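Cistier cell, software inspection before release
Wednesday, September 17, 2025
Inspected by: Waraporn Rungrueang
Software under check: Nodska planner, build 351
Result column: OK / Not OK / Open. Comments are mine unless signed.

Section A. Perception

A1. Fixed camera calibration loaded at start. OK
A2. Calibration date is shown to operator. Not OK
Comment: The date is in the log file only. Same remark was written in May. Please put it on the start page.
A3. Color classes are separated. Open
Comment: Coral red and dark pink cubes are the difficult pair. Light pink gives no trouble. I ask that the planner receives the second best class also, so it can refuse when the two scores are near. 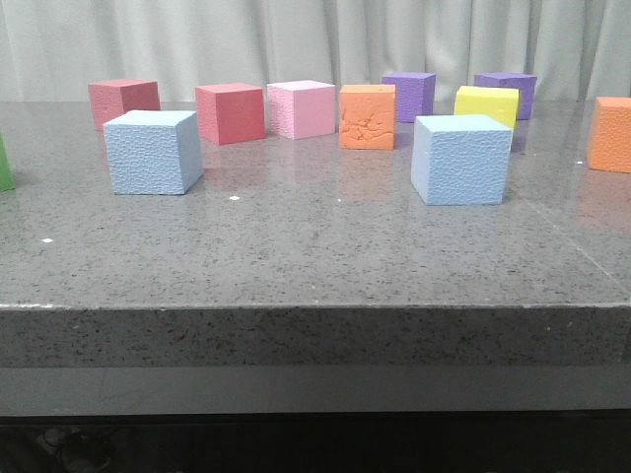 A4. Object partly outside of the view is rejected as a grasp target. OK
Comment: It must stay in the obstacle map even when it is rejected. I checked the map by hand and it stays.
A5. Reflection on glossy table is not detected as object. OK
Comment: Passed with height filter on. With height filter off I did not test, and the filter can be switched off from the config without any warning. Charoen, please lock this setting.

Section B. Planning

B1. Speed limit file is read before first motion. OK
B2. Planner stops when camera data is older than the limit. OK
Comment: I pulled the network cable 5 times, and motion stopped every time. The error text says "unknown fault", this is not helpful for the operator.
B3. Clearance to neighbor cubes is calculated with open fingers. Open
Comment: The finger model is still the one from Clirkham, narrow type. For cubes standing almost side by side the margin can be wrong. Do not release the close-spacing mode until the model is replaced.
B4. Curtain is included as a keep-out plane. OK

Section C. Control near the object

C1. Approach speed is reduced in the last part of path. OK
C2. Wrist camera view is used for final correction. OK
Comment: The finger tips hide the lower part of the target in this view. The correction should use the top face and upper edges, and the mask for the fingers must be active.
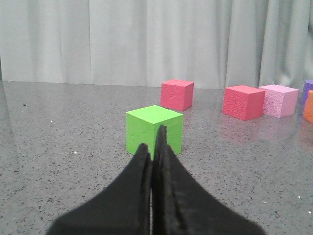
C3. Closing force limit is set for soft foam. OK
Comment: Value is set to 18 in the config, but the unit is not written. Please add the unit.
C4. Stop button during closing keeps fingers in position. Open
Comment: Not tested today. Need second person at the panel.

Section D. Records

D1. Log contains build number and config version. OK
D2. Old safety form from 2016 is removed from the Luangrath folder. Not OK
Comment: Still there, and somebody can print it by mistake.

Reply to A5 and B2 (Charoen Wiriya): Setting will be locked in next build. Error text I change also. For B3 I need the drawing of the new fingers first.

Release: not given. A2, D2 and all open points to be checked again.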